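Shared Spaces > Interviews > Co-ops and halls

Filed under: Neighbours, Small groups, How we did it

Running a tool library out of two rooms in Filtthorpe

12/10/20

They started the Amadby tool library with nine members and a borrowed trailer. That was four years ago. Now there's a proper lease, a front room for lending and a back room for sorting, and a waiting list for the pressure washer that goes on forever. I rang one of the founders during her lunch break. She talked fast, I typed fast, so forgive the gaps. 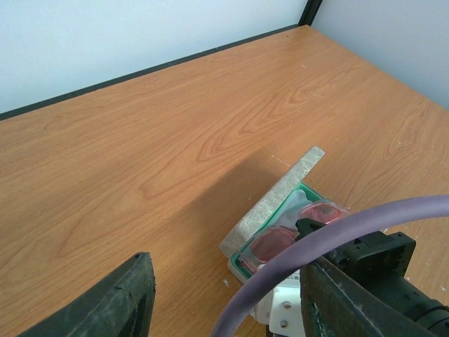
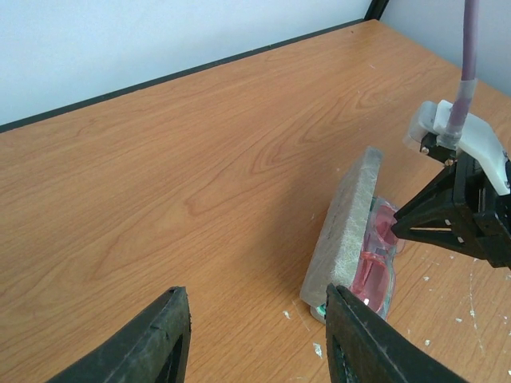
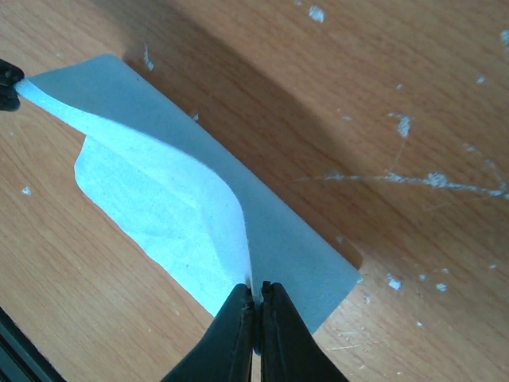 Petora wrote in after our last piece on lending groups to ask whether anyone ever brings anything back, and would it not be simpler for everyone to just buy their own drill.

I put that to her first up. She laughed. "They bring it back. Late, sometimes filthy, but back." The trouble is more the small stuff – drill bits, sanding discs, the little key that opens the chuck. "The key's the killer. We've tied it on with string, we've taped it to the cord. Somebody always takes the tape off."

Membership is 28 dollars a year. It was free at the start and she reckons that was a mistake. People signed up, never came in, and the insurer wanted to know who they all were. Once there was a fee the list got shorter and the borrowing went up. "I don't really understand it but I'll take it."

Insurance. Long groan. First two companies wouldn't touch chainsaws, the third one would but only if each borrower did a short course, which meant finding someone to run it. In the end they dropped chainsaws altogether. Ladders nearly went the same way. "Imagine a tool library with no ladders. We argued that one for a whole winter."

What gets borrowed most? Not what you'd think. Carpet cleaner, by miles. Then the post hole digger, then a tile cutter that came from a bathroom shop closing down on Vītola Street. The lathe has been out once. She'd like to sell it but the donor still drops in and asks after it.

Last February was the low point. Hot water system burst over a weekend, water through the lending room, swollen cupboards, rust on the chisels. Took weeks to dry out. "I was ready to hand back the keys, I realy was." Members turned up with fans and rags, and someone's uncle did the plastering for a carton of beer and a hedge trimmer on permanent loan.

The catalogue is a spreadsheet still. The last item number is 3107, but that dosen't mean much, as they skipped a heap when they changed systems. New software gets raised at every meeting. "And every meeting we look at the price and go back to the spreadsheet."

Advice for anyone starting out? Engrave everything on day one. Take fewer donations – she'd turn away any mower that won't start, no matter how nice the person is. Get the lease in the group's name, not your own. And pick opening hours you can stand, becuase you'll be stuck with them. Theirs are evenings only at the moment, with a colour-coded roster on the door, and mornings might come back in the new year if enough people put their names down.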